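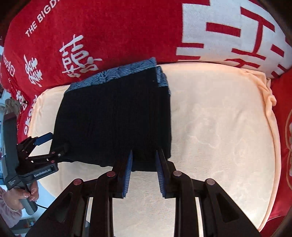
Brultthorpe Folding Notes

Hi! I'm Tymofii Levchenko and this is the read-me for my folding notes, which started as one messy text file and got a bit out of hand. It's all clothes. Folding them, stacking them, putting them down somewhere soft and then picking them up again without wrecking the fold.

What's in the folder

There are 346 short entries, one per folding session, plus a word list for the fabrics (ribbed, brushed, slippery, stretchy and so on). Each entry says what the garment was, how I folded it, what it was sitting on and what I thought of the result. The files are plain text, so anything will open them.

flemitz – the square folds. Straight sides, hem at the bottom, any lining tucked in or left showing along the top.
puketance – rolls and half rolls. I don't love these but my sister swears by them.
paulauskas – everything that wouldn't fold properly (hoods, mostly, and one awful jumpsuit).

The names are just what I called the drawers at home, sorry, I never changed them.

Surfaces

I fold on whatever's free, and the surface matters more than I expected! A table is easiest. A cushion is nicer on the hands but it bulges at the sides, so a flat stack tends to tip and one corner wants to curl out. Put the stack down first and straighten it after. Dark clothes on a pale cushion are good for checking your edges, and also good for showing you every speck of lint, so keep a roller handy.

Picking up by the hem

If you pinch only the top layer at the hem, the fold opens like a book. Take all the layers together, close to the middle, and lift slowly. With lined things I check that the lining is caught too, otherwise it slides around in there and you're starting over.

Things I know are wrong

Entries 2 and 14 describe the same sweatshirt. I was using "ribbed" for corduroy early on and have fixed most of it. In April I switched from "stack" to "pile" for no good reason and then switched back, so search for both.

Using it

Copy it, change it, print it out and stick it inside a closet door. If you add entries, keep one garment to an entry and please write down the surface.

Last tidied 10 May 2020. The hoods still need doing.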